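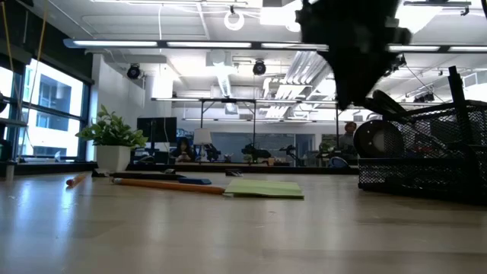 黒いメッシュのペン立てと、机に出したままの文具

机の整理術を読むと、たいてい最初に「収納用品を買いましょう」と書いてある。私はこれを疑っている。仕切りの多い箱を買っても、仕切りの数だけ迷う場所が増えるだけだった。Modumvilleの引き出しトレーは2週間でレシート入れになり、いまは棚の上で休んでいる。

メッシュのペン立ては悪くない。中が透けるし、埃も払いやすい。ただ、底に落ちたクリップは指では取りにくい。小物まで何でも放り込めるという売り文句は、話半分に聞いておくほうがいい。

小さいものには浅いトレーを使う。縁が低く、手前から指が入るもの。高い品である必要はなく、菓子箱のふたでも足りる。友人のIntan Chongは磁石つきのクリップ入れを勧めてくるが、鉛筆の先や消しゴムのかすまで一緒に入ってくる机では、磁石の出番はあまりない。 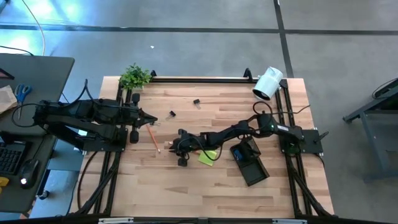 四角い黒のトレー、付箋、鉛筆、クリップ。奥の角に鉢植え

片づける順番にも諸説ある。「大きいものから」が定番だけれど、私は逆で、クリップから始める。書類の下に潜り込むと、次に見つかるのは掃除機の中だ。次に付箋。のりの面に埃がつくと貼れなくなるので、天板に直置きで何日も放っておかない。ペンと鉛筆は最後でいい。

鉢植えを机に置くと集中できる、という話は半信半疑で聞いている。置くなら隅に。水やりのときは受け皿を忘れないこと。木の天板に輪じみがつくと、専用クリーナーをうたう600円の品でもうちの机では落ちなかった。

鉛筆は「必ず芯を上に」と書く本が多い。深いペン立てならそれで構わないが、浅い筒だと手を伸ばしたときに刺さる。うちでは3本だけ立て、残りは寝かせてしまっている。

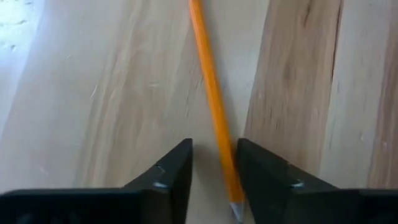

木の天板と鉛筆。跡がついたときは

まず消しゴム。白いプラスチックのものを軽く、木目に沿って動かす。メラミンスポンジは万能のように言われるが、塗装のつやまで削ることがあるので、試すなら天板の裏で。重曹ペーストも私はやらない。木目に白い粉が残り、あとで拭く手間のほうが長かった。消えなければ固く絞った布で拭き、すぐに乾拭きする。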